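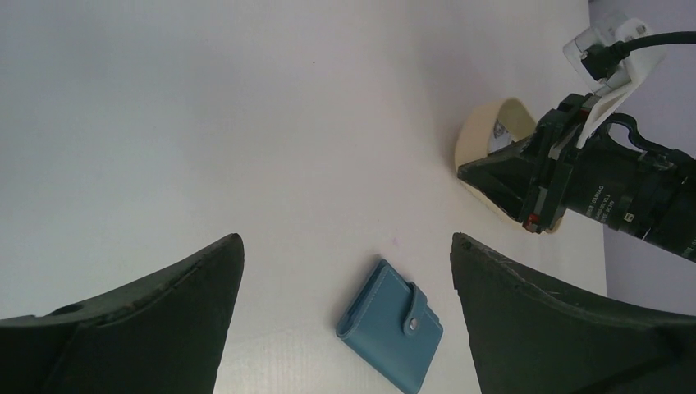
One reader of the first release wrote in to ask why a dataset of lost-property notices needed a README at all, given that most of the notices say "found, one glove." Fair point. Four of the columns are still a mess, so read on.

# Tinitz Lost and Found Notices

Notices posted by the bus depots at Tinitz, Killura and Mondal, typed up over 16 months.

## Columns

- `item` - as written by the depot, so "brolly," "umbrela" and "umbrella (sad)" are three different things
- `depot` - blank for 58 rows, all from Mondal, which considers its location obvious
- `claimed` - yes, no, or "he says so"
- `shelf` - 1 to 7, except at Killura, where there are 3 shelves and one is called Upstairs

## Known problems

Wallets and purses are merged. Hats are not merged with anything and never will be. Don't use `claimed` to estimate honesty - someone tried in November and got a negative number.

Filed under: Open Data, Small Towns, Transit

Related
Burance Parking Signs
Killura Timetable Errata
Mondal Bus Stop Names, Disputed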